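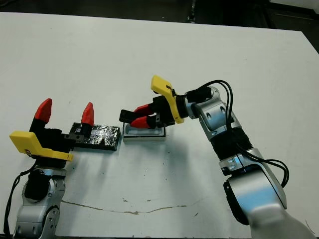 *Foil block and white tray, both arms on the table, left gripper open.*

Hi all,

Photo first so you know which setup I'm going on about. Quoting the bit of Ye-rin's message I'm answering:

> We're up to 865 demos on the foil task and the policy still hesitates near the tray. Before we record another batch, could someone who sits at the Brondstead table write down what they do with the arm that isn't doing anything? I watched a bunch of them back to back and the idle arm is all over the place. Also, are we keeping the failed ones?
>
> Ye-rin Cheon

Okay, so, the idle arm. Guilty! When I'm working with the right arm I tend to leave the left one wherever it ended up, sometimes open, sometimes half shut, and I know Han parks his way back near the base every single time. If the model sees both of those with the same foil block and the same tray, I can't blame it for dithering. My vote is that we pick one parking pose, fingers open and clear of the block, and everybody goes back to it before the other arm starts moving. I don't much care which pose (Han's is fine, it's just slow to get to).

On the hesitating: I think a lot of that is us. I come in over the left edge of the tray and then stop to check my height, because the red tips are hard to judge against all that white. That pause goes straight into the recording. I tried 2 sessions where I did the height check earlier, out over the bare table, and came down in one go, and they felt a lot smoother to drive. Haven't trained on them separately yet, so take that for what it's worth.

Failed ones: please keep them, but tag them. Right now the Zanham folder has drops and regrasps mixed in with the clean runs and I can't sort them without watching every file. A regrasp that ends well should stay in the training set, I'd say. A drop where we reach in by hand should not.

One more thing, and this is me being picky. Can we move the tray more between demos? I skimmed my last 80 and it's in practically the same spot in all of them, with the foil block a short hop to its left. Even a hand's width of variation would help, and turning the block now and then too. The Kilunance people shuffle theirs before every take and don't seem to lose much time over it.

I'm at the table from 2 this afternoon if anyone wants to try the parking pose with me before we make it a rule. Ye-rin, could you hold off on the next batch until then?

Cheers,
Mel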